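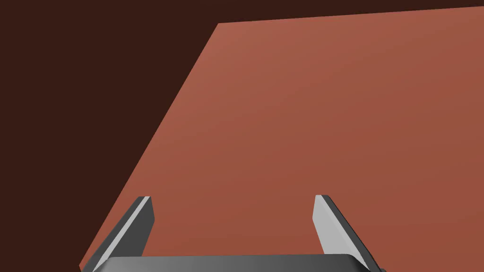
Cloladance planning software: progress report to the Pimentel fund, for the period ending in February

Dear Silvana,

Thank you once again for your patience over the winter, and for the kind words you passed on after our last call, which I read out to everyone at Batholm. It has been a busy stretch, mostly a good one, and I will try to set it out in the order of the work packages, though I may wander a little.

Motion planning

Most of the period went on the two-arm planner. When we last wrote, each arm was planned on its own and the second had to wait for the first, and this made everything dreadfully slow. Noura Saab has rewritten the core so that both arms are planned together, with one shared check for collisions. We now have 292 simulated start positions in the test set, up from 133, and the whole set runs overnight without anybody having to sit with it. Planning still fails when both grippers are sent to the same corner of a piece of furniture, and I would rather tell you so now than have you find it in the logs.

Perception

Daiane Trindade has been working on how the software picks out small, dark things lying on top of furniture. Thin shapes are the hardest part. The depth estimate tends to smear them into whatever they are resting on, and then the planner quite reasonably refuses to reach for them. Daiane has generated 900 rendered views for retraining, with the wall colours and the lighting varied, and the first results are encouraging -- though I want to see them repeated before I put a figure in front of you.

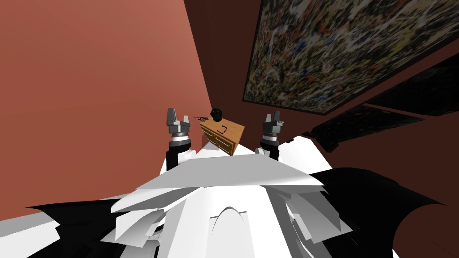 Simulated room with the two-arm robot facing the cabinet, both grippers open.

We also put right a long-standing muddle over camera positions. The view from the wrist and the view from the body were being stamped with slightly different times, by about 20 milliseconds, and it had been quietly spoiling our grasp estimates for longer than I care to admit. Qusai Smadi tracked it down and has added a check that stops a run as soon as the two clocks drift apart.

Tooling

The replay tool is in daily use. You can step back through any failed run and see what the planner believed at each moment, and our colleagues at Grorenau have asked for a copy. I have said yes in principle, subject to your agreement.

Next period

Noura will carry on with the shared-corner problem and Daiane with the retraining. We are a little behind on the written guide -- Meenakshi Dixit has drafted the installation chapter and will send it to you once the rest of us have read it properly. Spending is in line with the plan, and we are not asking for any changes to the budget.

With warm regards from all of us at Batholm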